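Mudgway Folds Its Shirts, Slowly

9 November 2022

The laundry-folding league in Mudgway, now in its second season, moved into a spare bedroom this week. The members say a bed is simply the right height for it.
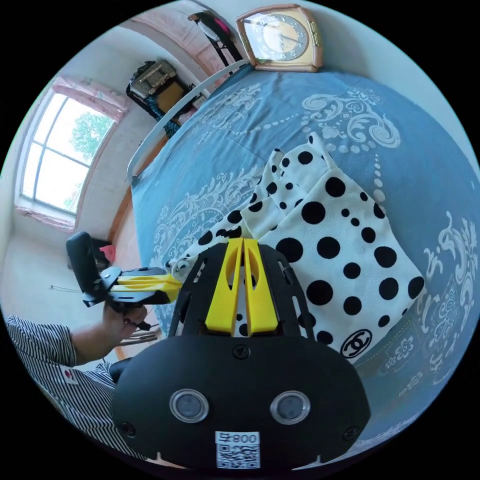 Rules are few. Everything gets folded on the bedspread, and a garment that slides to the floor costs its folder two points. Polka dots carry a bonus, ruffles a larger one, and arguments over both ran for almost five minutes on Wednesday evening. The neighboring league in Suteo folds at a dining table and is spoken of here with some pity. 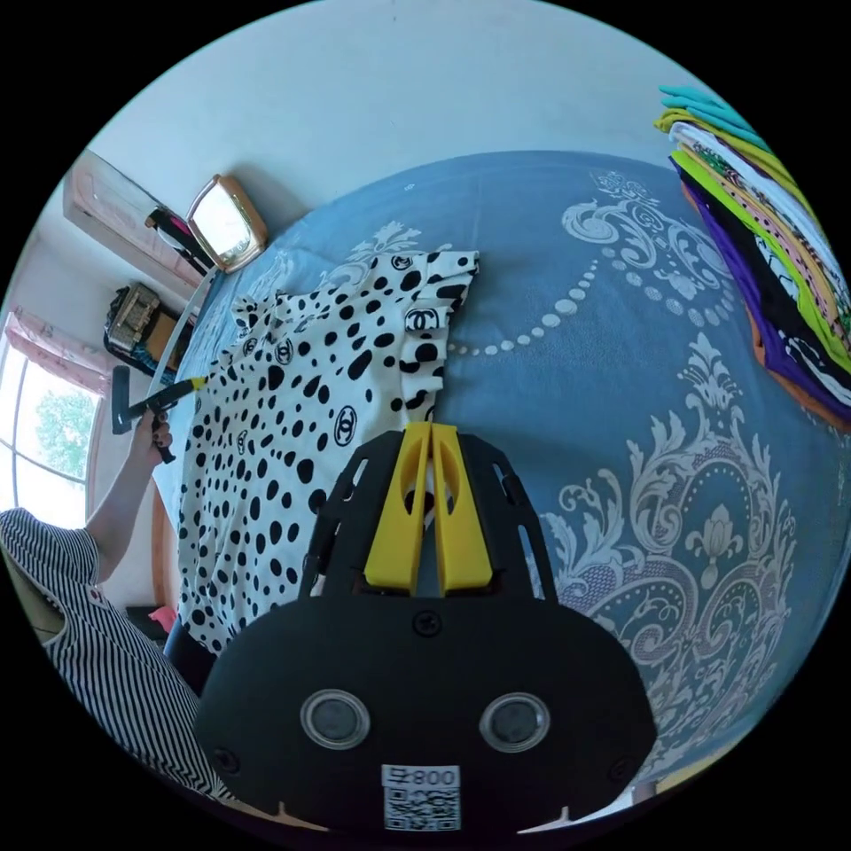
Polka dots and a ruffled edge on the blue bedspread, with a folded stack beyond.

Mudgway has 154 pieces to its credit so far, socks excluded after an incident in February. The Veta Cup, a repainted soap dish, will be awarded once the leagues agree on what to do about fitted sheets.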